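Okay friends, I've put this off since the first cold morning in November, but the sweaters and dark tops are finally getting hangers instead of living in a heap on my chair! 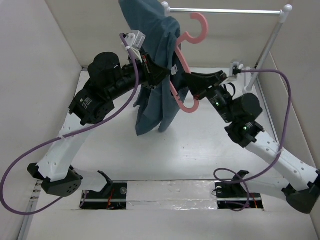
My aunt always said to slide the hanger up from the bottom hem so you don't stretch the neck, and I still do it her way every time.

Folding comes later, maybe with tea.

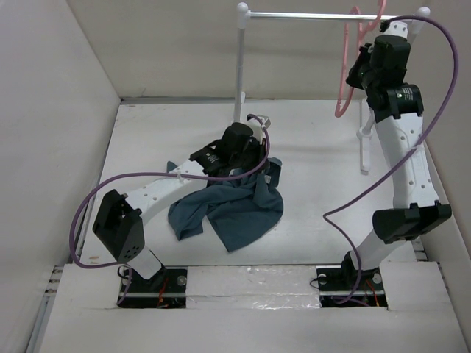

Ekua Atinga
Closet and laundry columnist

Pink hangers for tops, by the way, and I will not be talked out of it.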